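Minutes, packaging and refill working group
Tostham site, meeting room 2
April 12, 2025

Chair: production. Minutes: quality office. Also present: purchasing, warehouse, customer service, lab. Apologies received from the Weldu sales desk.

## 1. Minutes of the previous meeting

Accepted with one correction. Under item 4, "lid supplier" should read "liner supplier." The lid contract was not discussed at that meeting.

## 2. Actions carried over

- Torque settings for the small capper: done. Settings sheet posted at the machine and filed with quality.
- Quote for recycled-content cartons: received from one of the suppliers asked. Purchasing to chase the other.
- Storage test on the hand cream: still open. The lab asked for the end date to move to May and this was agreed.
- Label adhesive complaint: closed. The batch in question was applied on a cold line after a weekend shutdown. The start-up checklist now has a line for surface temperature.

## 3. Change of container for the Sindeso range

Purchasing reported that the current jar is being withdrawn by Brilgate and that the last order can be placed in May. Present stock is 974 cartons, held in the north warehouse. The warehouse confirmed the figure against its own sheet.

Brilgate has offered a replacement with a screw neck. Wall thickness is slightly lower than on the current jar. The lab has no objection on compatibility for the water-based products but wants a separate check for the two balms, which contain a higher share of citrus oil. Citrus oil has caused stress marks at the neck in other clear plastics.

The group discussed whether to change the whole range at once or by product. Production prefers a single change, as the filling line needs new guide rails and these take most of a shift to set. Customer service prefers a staged change so that refill customers are not sent lids that do not fit the jars they already own. The thread on the replacement differs from the present one and lids are not interchangeable.
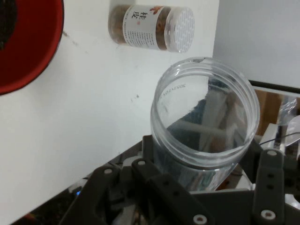
*Item 3: clear plastic jar, threaded neck, shown without lid.*

Agreed: single change for the water-based products. Balms stay in the current jar until the lab reports. Customer service to draft a notice for refill customers stating that old lids fit old jars only. The notice goes in the carton and on the order page.

Purchasing asked whether the last order should cover the balms for a full year. Production considered this too much stock for a product that may be reformulated. No decision; purchasing to bring a usage forecast.

## 4. Minimum order quantities

The Brilgate price list has a break at 200 cartons and another at 600. At present usage the lower break is met with each order. The upper break would require floor space that the warehouse does not have until the returned pallets are cleared. The warehouse estimates that clearing can be finished in May.

Agreed: order at the lower break for now and review once the space is available.

## 5. Labels

The existing label is too tall for the straight part of the replacement wall and would wrinkle at the shoulder. Two options were tabled: reduce the label height, or move the ingredient list to a base label. The quality office pointed out that a base label cannot be read without turning a full jar over, and that the text size on a reduced label would still be above the internal minimum.

Agreed: reduced height. Artwork to be revised before the last order of the current jar is placed. Remaining labels to be used up on the balms.

## 6. Filling line

The nozzle on lane 2 drips after the cut-off. The seal was replaced, with no improvement. Maintenance suspects the valve spring. Lane to run at reduced speed until the part arrives. Operators to wipe the neck finish before capping and to record rejects separately for this lane.

## 7. Any other business

- Weldu has asked for cartons without tape. The warehouse will try glued closures on one pallet.
- The scale in goods-in is due for calibration.
- Gloves: the new type tears at the cuff. Purchasing to return the unopened boxes.

## Actions

| Item | Action | Owner | Due |
|---|---|---|---|
| 3 | Compatibility check, two balms | Lab | May |
| 3 | Notice for refill customers | Customer service | Next meeting |
| 3 | Usage forecast, balms | Purchasing | Next meeting |
| 5 | Revised label artwork | Quality office | Before last order |
| 6 | Valve spring, lane 2 | Maintenance | On delivery |
| 7 | Glove return | Purchasing | Next meeting |

Next meeting: May, same room. Date to be sent with the agenda.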